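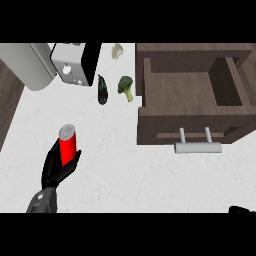
Home | Forums | Local Politics | Campaigning | Log in

Leaflets vs shareable stuff for the Nostcombe by-election

14 replies hidden – showing most recent

marshgate_tom
I've been delivering for one of the independents in Nostcombe and we had a row at the last meeting over what to spend the remaining print money on. Half the group want another folded leaflet through every door. The other half want to put it into short videos and graphics people can pass on in the town Facebook groups. There isn't enough for both. Has anyone here done a ward this size and got a view?

The main local issue is the Skendivier link road, if that makes any difference.

pollcard
Leaflet. By-election turnout is low and the people who vote are the people who always vote. They read what comes through the door. The town groups are full of people who live three wards away and can't vote for you.

Wouter Martens
I'd disagree with pollcard on this. I helped in a county division in February and we put out five leaflets. By the fourth, people were telling us on the doorstep that they'd had enough paper. What did get talked about was a map one of our supporters drew of the bus routes that had been cut. She put it up on her own page and it went round the villages. We hadn't asked her to and it cost us nothing.

pollcard
Did you win?

Wouter Martens
No, we came second. But we'd been fourth the time before.

pollcard
After five leaflets. You can't say it was the map.

Wouter Martens
I can't prove it was, no. I can say what people brought up when I knocked on their doors, and it was the map.

quietcanvasser
Worth separating two things here. A graphic your campaign makes and pays to push is an advert. A thing a resident makes because they're annoyed is something else, and you can't really buy it. If the video half of the group are planning the first kind, they should cost it properly. Boosting posts to a single ward is fiddly and you end up paying for a lot of people outside it.

Also make sure whatever you do has a proper imprint on it, paid posts included. Ask your agent to check the wording before it goes out.

marshgate_tom
Our agent is on it. The plan was mostly graphics with a blank space, so people could write in their own reason for opposing the link road and post it themselves. There's a free tool called Ridumine that one of the younger members uses for this sort of thing. You put in the template and it gives you a link to send people.

Raili Kallio
We tried the blank space idea in a council campaign and I'd be careful. For the first two evenings it was lovely. People wrote about their gardens, the school run, a footpath. Then the other side found the link and we had dozens of rude ones about our candidate, all in our colours and with our logo in the corner. There was nothing we could do about it. Some of them were funny, which made it worse.

It did mean more people had heard of her by the end. I still wouldn't do it again with the candidate's face on it. If you must, use the issue and leave the person off.

hedgerow9
Agree with Raili. The rude ones travel further than the nice ones. On the other hand, if your candidate can laugh at it then it doesn't do much harm. The ones who come off badly are the ones who complain.

pollcard
All of this is more effort than writing a decent leaflet. Nine out of ten leaflets I get are bad. Photo of the candidate pointing at a pothole, bar chart, list of promises. If people are fed up with paper it's because the paper is dull.

quietcanvasser
Fair point about the pothole.

Wouter Martens
Then put the map on the leaflet. Tom, has anyone drawn a decent map of where the link road goes? Most residents I've met don't know which fields it crosses or which junction it comes out at. If it's clear and it fits on one side of A5, people keep it and photograph it, and you get both for the price of the print.

marshgate_tom
There's the council one but it's unreadable at A5. Mrs Liao on our street used to draw plans for a living and has offered. I'll ask her.

I think that might settle it. One leaflet, map on the front, the argument on the back, and the same map put up online without a logo for anyone who wants it.

Raili Kallio
Without a logo is sensible, but check with your agent whether it still needs the imprint. I'd assume it does if the campaign is the one putting it up.

pollcard
I can live with that, as it's a leaflet.

hedgerow9
How many people have you got to deliver? A good map is no use in a box in somebody's hall.

marshgate_tom
Enough for the town end. We're short by three rounds on the Skendivier side, where the drives are long and there are dogs. If anyone on here is near enough to take one, send me a message. Evenings after 6 are fine.

quietcanvasser
I can do one of the long ones. Messaged you.

17 comments | 6 shares | Last updated 9.40 pm

Previous thread | Next thread | Back to Campaigning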